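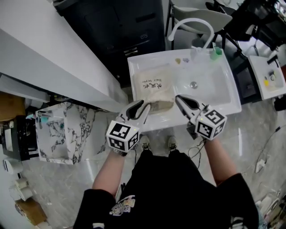
Bag keeps closing up on us when we go to pick it, how do you guys handle this?

Hi all, I'm in a student project with three classmates (so four of us) and we're collecting demonstrations with hand-held grippers for our manipulation class. Our task is "unpack and tidy the bathroom sink," and most of it is going okay. The cup by the faucet is fine, we can get that one pretty much every time. What's killing us is the hair dryer bag. It's a crumpled beige bag with Hair Dryer written on it by hand in English and Chinese, it sits in the left half of the sink, and we come at it with the left gripper open while the right one hangs over the front edge of the basin waiting its turn. Half the time the jaws only pinch the loose bag and the dryer inside stays right where it was. Or we get hold of it, and then one of the marker cubes turns so far that tracking drops out and the whole take is garbage.

We recorded 27 takes last week and only 13 were usable after we ran them through the tracking script. Our instructor, Dr. Szilágyi, wants us to train something small on this before the end of January, and I'd really like more than 13 to show him! We call our setup Benari, if anybody in the class is reading this and wonders who is complaining.

Things we tried already:
closing the jaws slower
coming in from straight above (arms get tired and the faucet is in the way)
swapping the bag for a towel, but then it isn't the task we signed up for

Should we be using both grippers at once? Or is this a lighting thing, with the sink being white? Thanks in advance, any help is welcome.

Ekene Obi
posted January 2021

Conceição Moreira

Oh I feel this one. We did a laundry version of the same class project the year before and bags and sleeves ate up most of our semester.

I think you've got two separate problems and I'd pull them apart before recording anything else. First the grasp. A loose bag has a lot of slack, and if you close on the slack you get a handful of nothing. Use the right gripper! Push the bag gently against the side wall of the sink with one set of jaws, just enough that it can't roll, and then go in with the other one wide open and low, so the jaws land on both sides of the hard thing inside. You'll feel it through the handle when you have the dryer and when you only have wrapping. Have everybody on the team practice that with the recording off for ten minutes or so. It made a bigger difference for us than any setting we changed.

Then the tracking. Go through your bad takes and write down at which moment each one drops. Ours was always the same moment, the wrist roll right before lifting. If your cubes tip away at that point, try turning your whole body a little and keeping the wrist quiet. It feels silly for a day and then you stop noticing. Also watch your sleeves, keep them pushed up so nothing slides down over a marker.

About the light, it could be. White sink, white grippers, bright room... if your exposure is on auto it may jump when you lean over the basin. Lock it if your software lets you, and do one short test take before and one after so you can compare.

One more thing — don't throw out the bad takes yet. We re-ran ours with a looser filter and got a few of them back. Not all, but when you're counting on a small set every one helps.

Good luck and post how it goes, I'm curious!

Amber Birkett

just tape the bag tighter around the dryer lol. problem solved

Ekene Obi

Ha, I did think about tape, but the assignment sheet says objects have to stay the way they were handed out, and Dr. Szilágyi does check.

Conceição, thank you so much, the bit about pushing it against the wall makes sense. We've been treating the right hand as something that only comes in at the end. I looked at three of the bad takes just now and two of them drop on the wrist roll, exactly like you said. The third one drops earlier and I have no idea why yet. I'll try to get the exposure locked tonight.

Marjorie Tapley

I help out with the robotics club at our high school so take this for what it's worth, we're on a much simpler level than you are. My kids had trouble with a bagged object too, and what helped was deciding ahead of time where on the bag everybody grabs. We had one student going for the top corner, another for the middle, and the robot learned some kind of mush in between. We picked the fat end and stuck with it.

In your case I would say grab where the dryer is thickest, and leave the written part of the bag alone so you can still see which way it's facing when you look back through the video. Change the starting position a bit between takes, but keep the grab the same. And take breaks, please. Our last takes of the day were always the worst ones, you could tell from the file names alone who was hungry.

I don't know anything about the marker cubes so I'll leave that to Conceição.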